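Notebooks > Chores bench > Sorting into bins
Search this notebook Enter term Go

November 28, 2025 – J. Kofler

Question for this block: can the arm put away a mixed lot of household items without someone standing over it? Management at Sisano want a yes or no for tidying jobs. I don't have one yet, only a list of what goes wrong.

Limits carried over from August: closing force 10 N on anything glass, travel speed held at 170 mm/s above the bins. The Skiltano planner is unchanged. Johanna's note to self: the 2,000-cycle service on the fingers is due before the next long block.

1. Glass

Jars are the awkward class. A clear jar gives the wrist view very little to work with apart from the rim of the base and whatever shines off it, and the plastic of the bin shows straight through the rest. Grasp width therefore has to come from finger contact and not from the picture. Orientation is a separate matter. The planner treats a jar as a cylinder and has no opinion on which end is up, so bottom-up over the orange bin counts as a valid pose. In a kitchen it would not. If there were anything in the jar and the lid was slack, we would be mopping.

Proposed: add an "opening" end to the item model for jars and bottles, and refuse release if it points down. Nägeli thinks this can be done from the neck profile alone. I doubt it for straight-sided jars. 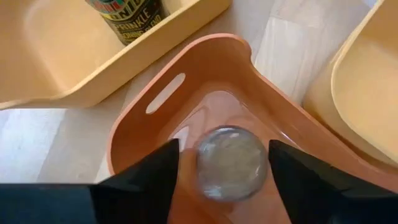
2. Bins and cloth

Bin colour is read reliably enough. Yellow is the exception, because there is more than one yellow bin and the job file says only "yellow". Needs a position tag as well. Raised on the Sitholm list as item 108.

Rims cost time. The approach has to come down steeply to clear them, and with bins set close together the finger on the outer side has little room. Wider spacing would fix it, but no real cupboard is laid out for our convenience, so I would leave the spacing alone and fix the approach.

Cloth stays out of scope for putting away. Folded towels are treated as a surface with things lying on it, which works while the pile keeps its shape. A bottle on its side on a towel is harder than the same bottle on bare wood – the fingers have to get under the widest part and the towel comes along. Try a shallower closing angle first, then a short lift and pause to let the cloth drop away. 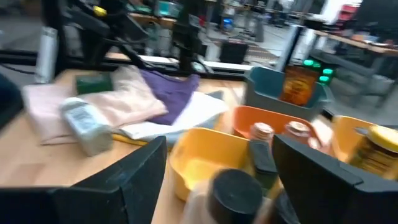 Wrist view, dark cylindrical item between the fingers; bins behind, cloths and white bottle to the left.

Blur in the wrist view is bad enough to spoil label reading during moves. Small print should be read at standstill or skipped.

Provisional answer for Sisano: rigid items into open bins, yes with supervision. Glass, only after the release check is in. Cloth, no.

To do:
– release check for jars (me)
– position tags in job file
– finger service
– ask Nägeli for the neck profile data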